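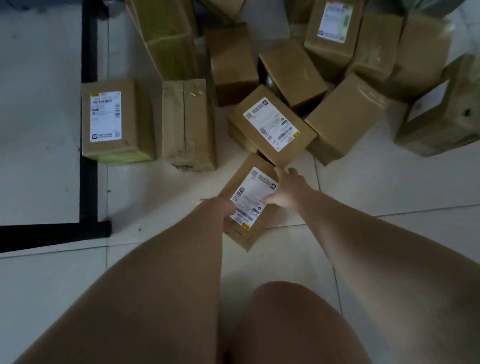

Hand sorting of labeled parcels on a tiled floor. Photo: Haverford Parcel Cooperative

1/ Haverford Parcel Cooperative is publishing a summary of the fault that stopped the automated sorting cell at our Jumville depot. Members and customers have asked for an account of the incident and of the changes made since. The full report will be sent to member shops on request.

2/ The cell consists of one robot arm, an overhead label reader and a short infeed belt. It was supplied by Rosteck and entered service in September. Its task is to pick small cartons from the belt, read the shipping label and place each carton in the correct outbound cage.

3/ During the evening shift the arm lifted a carton, failed to obtain a valid label reading and moved to the reject position. The gripper did not release. The control software recorded the carton as dropped and instructed the arm to return to the belt for the next pick.

4/ The arm therefore returned at full working speed with a carton still in its grip. The carton struck the side rail of the infeed belt and came free. It passed over the guard fence and landed in the walkway used by staff to reach the loading door.

5/ No person was struck. One member of staff was in the walkway at the time, 4 meters from the point where the carton came down. She pressed the nearest emergency stop. The cell shut down as designed and remained shut down.

6/ We wish to be clear about the seriousness of this event. The carton was light and the walkway was nearly clear. Neither of those conditions is a safety measure, and the incident has been classed as a near miss of the highest grade under our own rules.

7/ The investigation was led by Xiomara Mercado, head of operational safety. Her team examined the control logs, the gripper, the guard fence and the label reader, and interviewed every employee on shift. Rosteck sent an engineer and gave full access to the software records.

8/ First finding: the vacuum release valve on the gripper was sticking. Fine cardboard dust had collected in the valve body. The maintenance plan called for the valve to be inspected but did not call for it to be opened and cleaned.

9/ Second finding: the software relied on the release command as proof of release. A pressure sensor was fitted to the gripper, and its reading was stored in the log, but the reading was not checked before the arm was allowed to move again.

10/ Third finding: the fence was too low on the walkway side. It had been specified to keep people out of the cell. The original risk assessment gave little attention to keeping parcels in. That assessment was ours, and the responsibility for the gap rests with the cooperative.

11/ The investigation also reviewed earlier logs. It found 28 occasions on which the valve had been slow to release. On each of them the carton came free before the arm reached the belt, so no alarm was raised and no report was made.

12/ Label reading was a contributing factor. Cartons arrive with tape across the print, with worn surfaces and with labels placed close to an edge. A high rate of failed readings sent more cartons to the reject position, and the release fault appeared there most often because the arm turns back sharply from that point.

13/ The following changes are complete. The valve has been replaced with a sealed type. The arm cannot leave any release position until the pressure sensor confirms that the gripper is empty. Any slow release now stops the cell and alerts the shift lead.

14/ The following changes are in progress. A taller mesh panel is being made for the walkway side. The walkway itself will be moved away from the belt, and its new route will be marked on the floor before the cell is restarted.

15/ Until then, all small cartons at Jumville are being sorted by hand. The depot handles more than 700 of them per shift, and 8 additional staff have been assigned from Trorkusthorpe. Heavy items continue to go by conveyor, which was not involved.

16/ Customers may see later delivery times on parcels routed through Jumville. Tracking pages may show "received at depot" for longer than usual. A parcel with this status has not been lost, and there is no need to file a claim on that basis alone.

17/ The cell will be restarted only after a test period with no staff on that side of the building, followed by written approval from the safety office. No restart date has been set. We will not give an estimate before the mesh panel has been fitted and tested.

18/ Depots that operate a similar cell are advised to check two points now — whether the gripper sensor is part of the motion permit, and whether the release valve is cleaned on a fixed schedule. Our safety office will share its inspection sheet with any operator that asks.

19/ The cooperative thanks the employee who stopped the cell, and the Jumville shift as a whole for clear and prompt statements. A further notice will be posted in this thread when the floor work is finished.

Statement issued 26 Mar 2024.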